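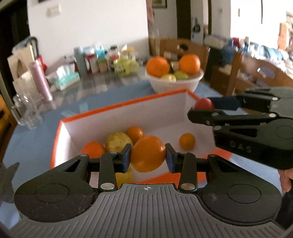
The table in our front room is where all the food lands before it gets put away. I wanted a set of pages on how we keep it in order, and this one covers the fruit. Produce comes home mixed, in whatever bag was handy, and gets sorted on the blue cloth. The white box with the orange rims takes what will be eaten first, which can mean oranges, a mandarin and a potato lying in together. The white bowl behind it is for the rest, with two large oranges on top and a green pear further down.

Filed under: Home > Kitchen & Table > Storage

Notes that go with the gallery

The box. I bought it at Politis and painted the rims myself one weekend in November. It needed two coats. The inside stayed white so that I can see when it wants wiping.

The bowl. It came from Chantelle Zulu when she moved. Heavy fruit goes on top where I can check it, and the pears get turned every couple of days.

Tomatoes. They stay out of the refrigerator until they are cut. A red one is ready and should go into that night's salad. Takumi Oda keeps his on a windowsill, but ours gets too much afternoon sun.

Potatoes. They belong in the pantry, in paper. One usually ends up with the fruit anyway and gets moved when I cook.

The cloth. Plain cotton, washed at the end of the week with the dish towels. I have two and swap them.

The back of the table. Jars and containers live along the back, with a tall gray bottle and a glass mug nearer the left side. I would like a shelf for these. Mayu Sakai has drawn one for me that is 30 inches long, and it should fit between the light switch and the corner.

The next page will cover the pantry, including the paper bags and how I label them.

Recent in Storage
- Six jars, one drawer
- Stamatia Antoniadis: onions and garlic in a small apartment
- A spice rack for under 400 rupees, by Krishnamoorthy Kartha
- Washing and drying cotton tablecloths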